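Nornari opens the workshop doors, and the T-shirts steal the show

I went along to the Nornari open day mostly for the free coffee and to see what they'd done with the old Prastberg building. I ended up staying nearly the whole afternoon and missed my bus home. So this is going to be longer than the couple of lines I promised the newsletter!

If you haven't been past lately, Nornari moved into the ground floor back in October. They're a small outfit that works on robot arms for fiddly jobs, mostly anything involving cloth, and up to now the only thing the rest of us could see was the blinds. The open day was their first, and 71 people signed the book at the door. Ehsan Malik, who runs the place, told me he had ordered sandwiches for 40. (They were gone by the time I got there. I had a banana.)

You got a sticker with your name on it and then you were pretty much free to wander, as long as you stayed behind the tape when something was moving. I liked that. I've been to factory tours where you get walked past everything at high speed by somebody with a clipboard, and this was more like poking around a friend's garage, if your friend had a really big garage and a lot of cables.

My first stop was the parts bench, where Mircea Grecu was showing how the arms go together. The links are 3D printed and the joints are servo motors, and he let the kids hold a spare one and turn it by hand. One boy wanted to know how strong it was and Mircea said strong enough for laundry, weak enough that he's happy to work next to it. Then the same boy asked if it could beat him at arm wrestling, and I'm sorry to say I wandered off before hearing the answer.

There was also a short talk upstairs from Obed Quansah about a project called Dufour, and I'll admit parts of it went over my head. The bit I did follow was about why cloth is such a pain. A box is the same shape every time you pick it up. A shirt isn't, and every time you tug one corner the rest of it goes somewhere else. Obed passed a dish towel along the front row and asked each person to put it down exactly the way they'd been handed it. You can guess how that went. My neighbor basically threw it.

He said the team has recorded 429 folding attempts for Dufour so far this spring, good and bad, and that they keep the bad ones too. Somebody asked what counts as bad. "You'd know it if you had to wear it," he said, and that got the biggest laugh of the talk.

Back downstairs, the folding table had the best crowd by a long way. Two arms, one on each side of a long white table, and a T-shirt laid out between them. Anum Tanoli was looking after that one and answering questions, and she must have said the same things over and over all day without sounding the least bit bored.

I picked a spot near the end of the table and watched for a good while. It's slower than you'd think, and somehow that makes it hard to walk away. A sleeve goes over, and you find yourself leaning in. There was a woman next to me whispering "come on, come on" the way people do at the horse races. 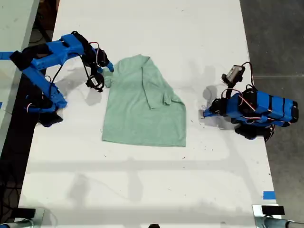 I asked Anum whether the two arms talk to each other, and she said sort of, in that both of them are run by the same program, and a lot of the work goes into deciding which one should stay out of the way. I have two brothers and we never solved that one in the kitchen. She also told me the shirts come from a thrift store, a whole bag at a time, and that soft, old, washed-a-hundred-times ones are the hardest to handle. A stiff new shirt is apparently a dream.

What would it be for? I asked that of pretty much everyone with a Nornari badge and got a different answer each time. Ehsan talked about hospital linens and hotel laundries. Anum would like something that helps people who can't use their hands well. Mircea just wants one at home, and so do I, though I have a feeling I'd spend more time watching it than I'd save.

Nusrat Arain, who teaches at the Inoncombe adult learning center, had brought part of her evening electronics class. She's hoping to set up a regular visit, and she was deep in conversation with Mircea about motors when I finally went looking for my coat. Her students had taken over the parts bench by then and didn't look like they planned to leave.

Ehsan says they'd like to do another open day, though there's no date yet, and that next time there will be more chairs upstairs. I put in a word for more sandwiches too. If you want to hear when it's happening, there's a sign-up sheet at the front desk in the Prastberg building, and you can leave your email there any weekday before 2. Ring the bell on the left, the one on the right doesn't work.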